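Mavanar Showroom Guide for Exhibiting Labels
Section 2: Setting up your stand

Read this section before you unpack. Stands at the Dunley hall open to exhibitors on the morning before the show, and all rails must be dressed by closing time that evening.

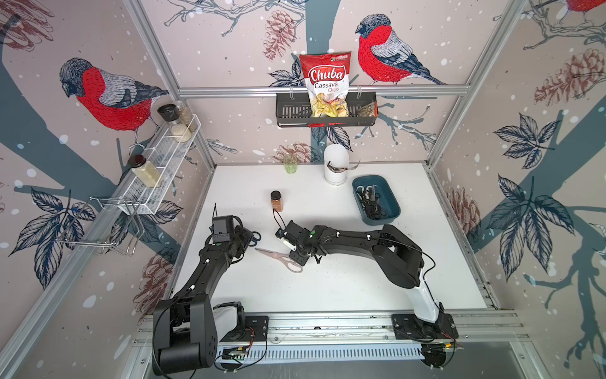
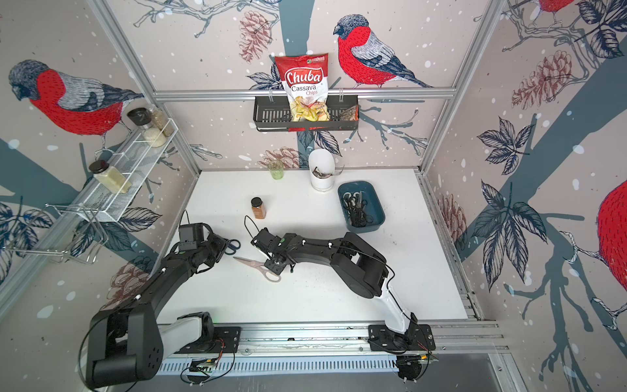

Checking in

1. Go to the Bornasum desk at the north entrance and give your label name and stand number. Stands 378 and up are on the upper floor.
2. Collect your badges. Each label receives 2 badges. Extra badges must be ordered through your Mavanar account.
3. Sign for your rail kit and check the contents against the packing slip.

Note: Rail kits from the March show used a narrower foot. Do not mix old and new parts.

Hanging the collection

4. Attach the feet to the uprights, then fit the top bar. Turn each collar until it clicks.
5. Steam garments in the marked area behind the stairs – steamers are not allowed on the stands.
6. Hang pieces in lookbook order, starting at the aisle end. Leave the width of a hand between coats.
7. Tie a style tag to the left cuff or side seam. Never pin through silk, leather or coated fabric.

Caution: A rail holds up to 838 ounces. Knitwear and heavy outerwear should be split across both rails.

Line sheets and orders

8. Place printed line sheets on the counter, with wholesale prices facing the seller.
9. Sign in to the Jitpraphai order screen and open your season folder. If a style is missing, add it by hand and save before taking an order.
10. Send one test order, then delete it from the list.

Note: Samples sold off the rail must be entered as samples. Stock orders use a separate form, described in Section 3.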